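Diese Website verwendet Cookies. Mit der weiteren Nutzung stimmen Sie der Verwendung zu. Einstellungen | Akzeptieren

Schreibtischlampe Vedell im Test: viel Licht, schwacher Fuß
Von Brisa Gallegos

Drucken | Per E-Mail senden

Seit November steht die Vedell auf meinem Arbeitsplatz, zuerst im Büro und später zu Hause. Gekauft habe ich sie selbst, bei Siddiqui, nach längerem Vergleich mit dem Modell von Stokimen.

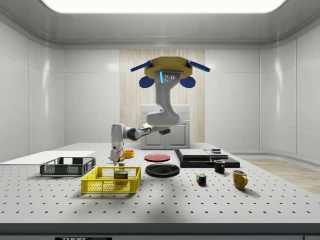
Lieferung und Aufbau

Die Lampe kommt in drei Teilen: Fuß, Arm und Leuchtenkopf. Der Arm wird in den Fuß gesteckt und von unten verschraubt, der passende Schlüssel liegt bei. Die Anleitung besteht nur aus Zeichnungen, und bei der zweiten ist nicht zu erkennen, wie herum die Unterlegscheibe gehört. Ich habe sie beim ersten Versuch falsch eingesetzt, der Arm hatte dann Spiel. Mit der gewölbten Seite nach oben sitzt er fest.

Das Netzteil ist ein Steckernetzteil und verdeckt an einer Steckdosenleiste den Nachbarplatz. Das Kabel misst 200 cm, für einen Schreibtisch an der Wand reicht das aus.

Licht

Die Helligkeit lässt sich in 9 Stufen einstellen, die Farbtemperatur in drei. Zum Lesen nutze ich meist die mittlere Einstellung. Die unterste Stufe ist am Abend noch recht hell, hier hätte ich mir mehr Spielraum gewünscht. Das Licht fällt gleichmäßig auf die Platte, ein Flimmern habe ich auch beim Filmen mit dem Telefon nicht bemerkt.

Auf glänzendem Papier spiegelt der Leuchtenkopf, wenn er direkt über dem Blatt steht. Seitlich versetzt ist das Problem behoben. Linkshänder stellen die Lampe nach rechts, sonst liegt der Schatten der Hand auf der Schrift.

Bedienung

Geschaltet wird über ein Tastfeld am Kopf. Es reagiert zuverlässig, im Dunkeln findet man es aber schlecht. Die zuletzt gewählte Stufe bleibt gespeichert - auch nach dem Ziehen des Steckers.

Standfestigkeit

Der Fuß ist zu leicht. Bei ganz ausgezogenem Arm kippelt die Lampe, sobald man an den Tisch stößt. Mein Kollege Abelardo Painemal hat dasselbe Modell mit Tischklemme und kennt das nicht. Die Klemme kostet extra und passt laut Beilage nur an Platten mit gerader Kante.

Das untere Gelenk musste ich nach zwei Monaten nachziehen. Seitdem hält es die Position.

Fazit

Für das Licht gebe ich eine klare Empfehlung, für den Fuß nicht. Wer die Vedell kauft, sollte die Klemme gleich mitbestellen. Das Modell von Stokimen steht sicherer, hat aber nur 2 Farbtemperaturen und einen kürzeren Arm.

Newsletter: Neue Tests per E-Mail erhalten. Jetzt anmelden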